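Ticket 3706 — Demonstration practice, hand-held gripper, station 8
Opened by: Adaeze Ibrahim, Fenura
Assigned to: Suleiman Adeyemi
Status: Closed
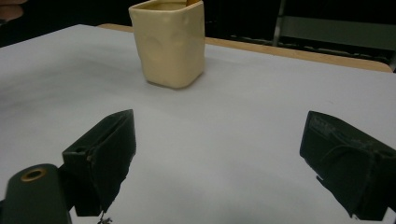
Cup task, station 8. Fingers open, cup upright ahead of the gripper.

Issue: Review of batch 2940 returned 20 demonstrations as non-compliant with the Fenura recording standard. In each, the fingers had begun to close before the cup was between them.

Guidance: Operators shall approach with the fingers fully open and shall hold that opening until the cup is between them. Hands other than the operator's shall be kept clear of the work surface during recording. Loose wire or thread near the fingers shall be secured before the next take.

Comment, S. Adeyemi: The standard did not say when closing may begin. Section 8 has been reworded and sent to Yabsira Kassa for approval.

Comment, Y. Kassa: Approved. Please repeat the returned takes — the earlier files are to be kept but marked as rejected.

Resolution: Takes repeated and accepted on 24 April 2025.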